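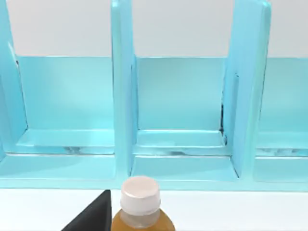 How to start a petition to your local council

A written petition is still one of the simplest ways to get an item in front of elected councillors. The steps below follow the process used by Mansour council. Other councils have their own rules, so read yours before you collect a single name.

Step 1: Check who decides

Footpaths, parking, parks and local zoning usually belong to council. Hospitals, schools and highways usually don't. If you petition the wrong level of government, the clerk will send it back and you'll have to start again.

Step 2: Write the request

Put the request in one sentence at the top of the page. Say what you want done and where. "We ask council to restore the evening bus stop at Lillent Road" is enough. Background can go underneath, but keep it short — councillors read the first line and skim the rest.

Step 3: Set up the signature sheets

Every sheet must repeat the full request. Leave columns for printed name, street address and signature. Number the pages. At Mansour, sheets with only a heading such as "Save our stop" are thrown out, and the names on them don't count.

Step 4: Collect names

The minimum at Mansour is 44 residents. Aim well over it, as people from outside the boundary will sign no matter what the sheet says. Juwita Sembiring's bus stop petition went in with 688 signatures, and 634 were accepted. Most of hers came from Saturday mornings outside the shops. Ask permission first if you're on private property.

Step 5: Lodge it

Hand the original sheets to the clerk's office at least 7 days before the meeting and keep a copy of everything. Ask for a receipt. Name one person as the contact, with a phone number that gets answered during the day.

Step 6: Speak at the meeting

Register to speak when you lodge. You'll normally get three minutes. Read the request, give the number of signatures and stop there if you have nothing to add. Council may vote that night or refer the matter to staff for a report. If it's referred, write down the date the report is due and ring the clerk the week before.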